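The Ferry Book

By Samuele Marino
June 17, 2008

Print this story
E-mail to a friend

My father left me the ferry book and the coat. The coat went to the op shop in Nenddale the week after the funeral, but I kept the book. It was a ledger with a green spine, and he had written in it every working day he ran the cable ferry across the Rey.

The entries were short. Wind, water height, number of cars. Sometimes a name. "Mrs Doyle, two trips, forgot her purse." "Vet across 4 am, back 6." He never wrote anything about us in it. I went through the whole thing at the kitchen table over a couple of nights and my mother wasn't mentioned, and neither was I, except for one line in March of the year I turned nine.

"Boy aboard. River 46 inches at the post."

I remembered that day. School was shut on account of the water and Mum was working at the cannery, so he took me with him. He sat me on the toolbox and told me to keep my feet off the chain. We took a bread van over, then a farmer called Petrie with a ute full of wet sheep. Then there was a long stretch with no one at either ramp and my father ate his sandwich standing up.

"Do you ever get off on the other side?" I asked him.

"What for?"

"To have a look."

He thought about it. "I've seen it," he said.

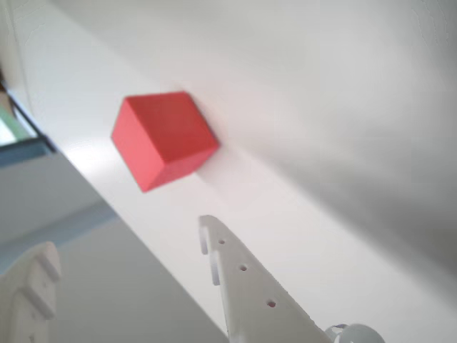 I drove out there in the autumn, after the house was sold. It's 80 kilometres from my place and I hadn't been back along that road since the bridge went in. The bridge is a good one. You're over it before you've had time to look at the water. I pulled up on the far bank, the Flostinen side, and walked down the old track to where the ramp used to be.

The ramp was still there. The concrete had cracked and there was willow coming up through it. The depth post was gone but its footing was there, and I stood on that and looked across at the Nenddale side, which I suppose I had never done for longer than it took to load a car.

A woman came down the track with an old brown dog. She asked if I was from the council.

"No," I said. "My father ran the ferry."

"The tall one or the one who sang?"

I said the tall one. I had never heard of one who sang.

"He used to have his tea with my mother," she said. "When the river was too high to go back. He'd sleep on the porch. She tried to give him the spare room but he wanted to hear the cable."

I asked how often that was. She said she didn't know, a few times each winter, and it went on for years. He fixed their pump once. He taught her brother to splice rope. She told me all this quite easily, watching the dog, and then she asked if he was still living and I said no.

"Well, he was good company," she said. "He could talk, couldn't he?"

I said yes, he could.

She asked me up for a cup of tea but I told her I had to get back. I regretted it by the time I reached the car. I sat there with the door open and got the book off the back seat, and I looked for the nights she meant. They weren't hard to find once I knew. "River up. Stayed over." He had written it again and again, always the same three or four words, and I had read straight past them at the kitchen table. I had taken it to mean he slept on the boat.

At home we'd thought the same. Mum used to put his dinner in the oven and turn the light on over the back step, and at nine o'clock she would turn it off again and say the river must be up.

I put the book on the seat beside me. The dog was barking at something down near the water. I shut the door and drove up to the house, where the woman was already on the porch taking her boots off, and I asked her if the kettle was still on - if it wasn't too much trouble.

"It's no trouble," she said. "Mind the step."

Last updated June 2008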